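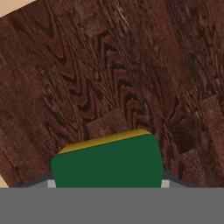

6 janvier 2021 – atelier, carnet finitions

Reprise des essais de teinte pour la table Carré. On en était restés avant les fêtes à la recette B, trop rouge une fois le vernis passé. Je repars du brou de noix seul et je remonte vers l'acajou par petites touches.

Température de l'atelier à l'ouverture : 14 degrés. C'est bas pour la gomme-laque, j'ai laissé le chauffage tourner toute la matinée avant d'ouvrir le moindre pot. Pendant ce temps, ponçage des éprouvettes au 120 puis au 180, mouillage à l'éponge, séchage, égrenage léger au 240. Le hêtre relève beaucoup plus que le sapelli, il faudra compter deux mouillages pour lui.

Éprouvettes préparées : cinq, toutes prises dans les chutes du plateau. Numérotées au dos au crayon gras (le feutre de la dernière série a migré dans la teinte, ne plus l'utiliser).

E1 – brou de noix à l'eau, une passe. Brun froid, un peu vert en lumière du jour. Non.

E2 – brou de noix, deux passes. Plus profond, le fil ressort mieux, mais les zones de bois de bout boivent trop et virent au noir. À reprendre avec un encollage préalable.

E3 – brou plus une pointe de Van Dyck et de rouge en poudre, proportion notée sur le sachet. La plus proche de l'échantillon du client. Le brun reste chaud et le rouge ne saute pas aux yeux.

E4 – même mélange que E3, encollage à la colle de peau très diluée avant teinte. Résultat plus régulier, mais on perd du contraste dans le veinage. Le client a insisté sur le veinage, donc à montrer quand même, sans la défendre.

E5 – teinte à l'alcool du fournisseur Kavham, en l'état. Sèche trop vite, traces de reprise partout. J'ai essayé au chiffon puis au spalter, pareil. On peut la garder pour les retouches sur petites surfaces.

Gomme-laque : celle du bocal de l'étagère du haut a plus d'un an, elle poisse. Jetée. Nouvelle solution faite ce matin avec l'alcool à 97, filtrée au bas de nylon. Étiquette posée, pensez à noter la date dessus quand vous en refaites, j'ai encore perdu du temps à deviner l'âge du bocal.

Après-midi : tampon sur E2, E3 et E4. Première charge correcte. Sur E3 j'ai eu un voile blanc en fin de passe, sans doute l'humidité, il pleuvait et la porte du quai est restée ouverte pour la livraison. Le voile est parti en réchauffant doucement et en repassant à l'alcool presque pur. À surveiller demain, je ne suis pas sûr que ce soit réglé en profondeur.

Livraison de Hadport reçue : abrasifs et ponce, complet. Il manque par contre les charnières pour le secrétaire, reportées à février d'après le bon. Ça bloque le remontage de l'abattant, on peut avancer sur les tiroirs en attendant.

Question ouverte sur le raccord de placage. Les feuilles ne viennent pas toutes du même paquet et il y a une différence de ton nette sous la lampe rasante, moins visible à la fenêtre. Deux options : foncer localement au pinceau avant vernis, ou répartir les feuilles claires sur les bords pour que l'œil ne s'arrête pas dessus. Je penche pour la deuxième, la retouche au pinceau vieillit mal – on l'a vu sur le buffet Ziserero, revenu avec des auréoles plus sombres que le reste. Mais il faut décider avant le placage du plateau, donc cette semaine.

Outils : le racloir courbe est ébréché, mis de côté pour affûtage. La presse du fond fuit toujours un peu côté vérin gauche, serrage tenu mais à recontrôler toutes les heures. Cale martyre à refaire, celle en place est creusée au milieu et marque les panneaux minces.

Pour demain :
– regarder E3 et E4 à la lumière du jour avant toute autre passe
– deuxième charge sur E3 seulement si le voile n'est pas revenu
– refaire une éprouvette en hêtre pour les alaises, même mélange que E3, un peu plus chargé en brou
– appeler pour les charnières
– vider le bac à chiffons, ceux imbibés d'huile à plat dehors, pas en boule

Reste 2 litres d'alcool dans le bidon entamé. En recommander.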